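Chapter 8
Storage and the Myth of Enough Shelves

Open any catalog and you will find the same promise: buy the right cabinet and the mess will go away. Students should be wary of it. A cabinet does not put anything away. It gives you a place where things might go, and a door that lets you stop looking at them.

The trade has never been shy with its claims. Drudport, a maker of small household furniture, once told its dealers that a divided cabinet would cut searching time in half. Pirmin Hubmann went looking for the evidence and found a survey of 20 homes, all of them already customers. When he repeated the work with more than 200 households, the people with the most compartments were no faster at finding a pair of scissors than the people with one deep drawer.

Why would that be? Part of the answer lies in how a cabinet is divided before its owner has put a single thing in it. Shelf heights are set by what is easy to build and ship. The drawer goes at the top, where it looks good in a showroom. The low space at the bottom is hard to see into, and we will return to it in Section 8.4.

Before reading on, write down what you would keep behind a door like the one in Figure 8.1, and on which shelf. Keep your list. Most readers want to change it by the end of the chapter. 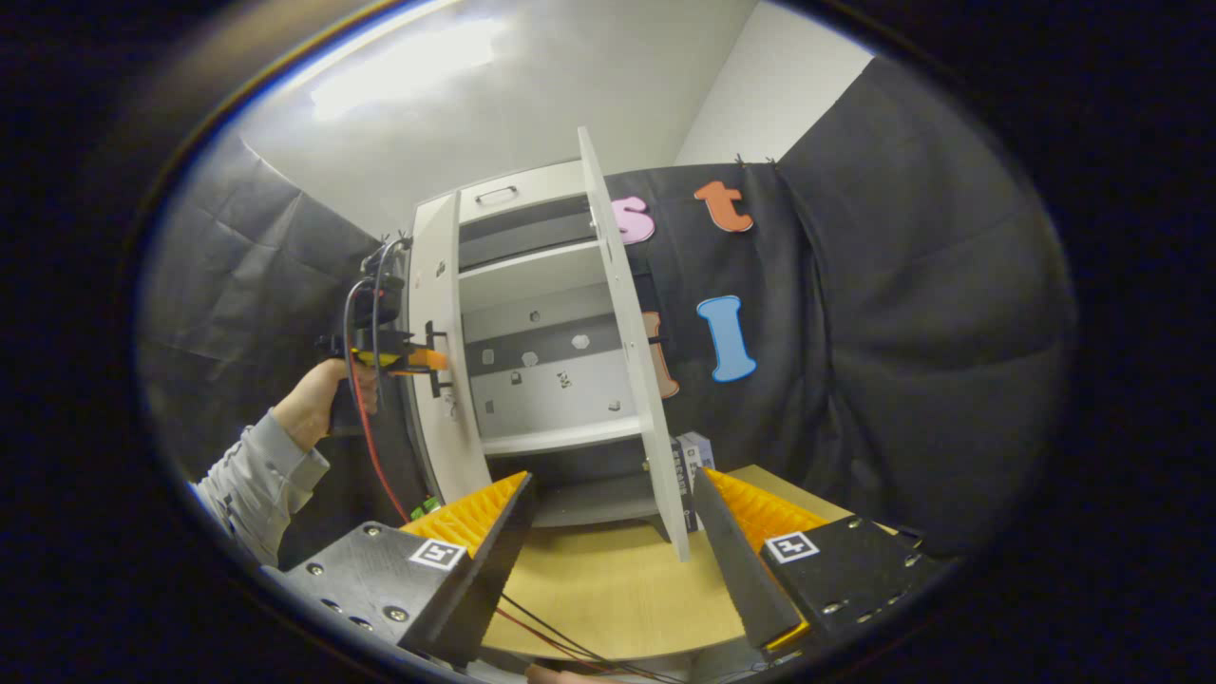 Figure 8.1 A white cabinet with its door open: one shallow drawer above, shelved compartments below.

8.1 What Is a Compartment For?

The usual answer, "one kind of thing in each," falls apart quickly. Batteries, string and spare keys are three kinds of thing, and few homes give each of them a shelf.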